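Have you ever wondered what's inside a computer? The kids in the Pruso Robot Club open one up and let a robot arm reach in! Their project is called Hunum, and the goal is to teach the arm to handle small computer parts.

The arm has a gripper with two fingers. Yours can feel when something is about to slip - a robot has to be taught how hard to squeeze. That takes LOTS of practice. The club has planned 930 tries!

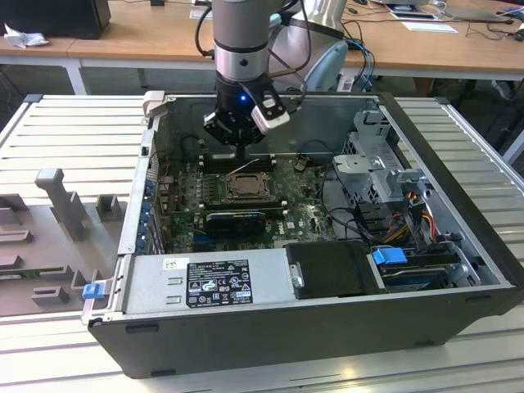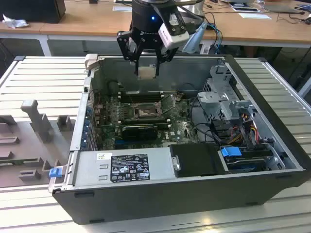
*The gripper reaches into an open computer. The big green board is the motherboard.*

**Word to know:** A *motherboard* is the board that connects a computer's parts so they can work together.

Club member Declan Merrick likes the slow moves best. "You want to yell 'left a bit!'" he says. "But it only listens to code."

**Try it:** Pick up 30 dry beans using two pencils as your fingers. How many did you drop?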